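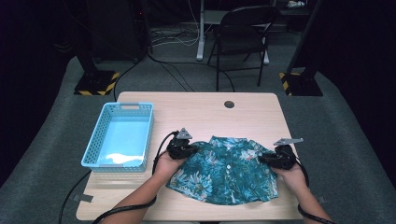 Ticket: Right gripper drops out during shirt folding
Project: Kira (student project, garment handling)
Opened: 9 January 2022
Status: Closed, one follow-up open
Priority: High
Affects: hand-held gripper pair, head camera recordings, shirt task

Problem

The right gripper stops reporting its opening width partway through a fold. The video keeps going and the left gripper keeps going. In the log the right width stays stuck at its last value until the end of the episode, so the file looks complete unless you plot it. We only noticed when the training script threw out a batch with zero movement on the right side.

Task when it happens: shirt laid out on the table with the collar away from the operator, pick up both shoulders, fold, put in the blue basket. It has not been seen on the towel task.

Setup

Two hand-held grippers, one cable each, both into the same USB hub under the recording desk. Recorder is Botach, the build from September. Logs go to the project laptop and get copied to the Pappas server at the end of the session. Nothing else was changed over the break as far as the lab notebook says.

Steps to reproduce

1. Start Botach and wait for both width channels to show green.
2. Open and close each gripper fully. Both read normally.
3. Record shirt episodes back to back without restarting.
4. Check the right width channel after each one.

First try: 30 episodes, 4 with a frozen right channel. The freezes were not next to each other. Each one started while the operator was reaching toward the far side of the table.

Log entry 1

Swapped the two grippers at the hub, left into the right port and right into the left port. Renamed the channels in the config to match. The fault followed the gripper and its cable, so the port is fine. Put the ports back as they were.

Log entry 2

Looked at the recorder output. Every freeze has the same lines:

width_right: read timeout
width_right: retry 1
width_right: retry 2
width_right: holding last value

The timeout is set to 33 ms. Raised it to 1000 ms to see if the device was only slow to answer. It was not slow. It did not answer at all, and the recorder now stalled for a full second on each retry. Set the timeout back to 33.

"Holding last value" is a default in Botach. It should not be on for data we train with. See follow-up.

Log entry 3

Replaced the operator. Same fault, but less often. The second operator is taller and stands closer to the table, and the cable hangs with more slack when they reach for the collar. That pointed at cable strain.

Held the right gripper still on the table and moved only the cable. Bending it near the wrist did nothing. Pulling gently on it where it enters the gripper body made the channel drop. Let go and the channel did not come back until Botach was restarted.

Log entry 4

Opened the right gripper. The connector inside was seated but the clamp that holds the cable was loose, so any pull went straight to the connector. Tightened the clamp, reseated the connector, closed the housing. Pulled on the cable again, same direction, a bit harder. Channel stayed up.

Checked the left one too while the tools were out. Its clamp was tight – left it alone.

Log entry 5

Full rerun with the first operator, shirt task, another 30 episodes. No frozen channels. No timeouts in the recorder output. Plotted the right width for all of them by hand and each one shows the grasp and the release where it should.

Cause

Loose cable clamp inside the right gripper. Reaching across the table put tension on the cable and the connector lost contact.

Fix

Clamp tightened. Added to the start-of-session checklist:

- Pull lightly on each cable at the gripper with Botach running. Both channels must stay green.
- Leave a loop of slack between forearm and desk before the first episode.
- If a channel drops, stop, restart Botach and delete that episode. Do not try to save the first half.

Old data

Everything recorded on the shirt task before this fix has to be checked. The script check_width in the Hasis repo now flags any episode where one channel does not change while the other does. It will also flag a few good episodes where the operator held one side still, so look at the video before deleting. Move bad episodes to the rejected folder and write "clamp" in the notes column.

Follow-up (open)

Turn off "hold last value" in the shared Botach config and make the recorder end the episode with an error. The towel group uses the same config file, so ask them before merging. Their lead wants to finish the current set first.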